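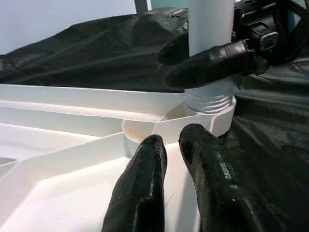 Why Did the Robot Stop?

Screwing a pole into a base sounds easy. You have probably done it with a lamp or a fan. For a robot with two arms, it is a hard job, and at the Stitier workshop in Wumcombe it went wrong one Sunday.

One arm looks after the white base. The other arm grips the pole and turns it. A robot hand can't spin forever, so it twists a little, lets go, goes back and twists again.

The pole has a thread, a ridge that winds around its lower end like a slide around a tower. The socket has a matching groove. If the pole starts out tilted, the ridge misses the groove and cuts across it. Grown-ups call this cross-threading.

On try number 97, the pole went in crooked. The robot could not tell. It kept twisting, and the pole got tighter and tighter -- but it was stuck, and still not all the way in.

Then the safety stop worked. The arm can feel how hard it is pushing. When the push passes a set limit, the motors stop and a light turns red. People wait 15 seconds before they reach in.

The socket was scratched, so the base had to be replaced. The pole was fine.

Now the robot turns the pole backward first, until it feels a small drop. That means the thread has found its starting place. You can try this with the lid of a jar. Turn it the wrong way, slowly, and feel for the click.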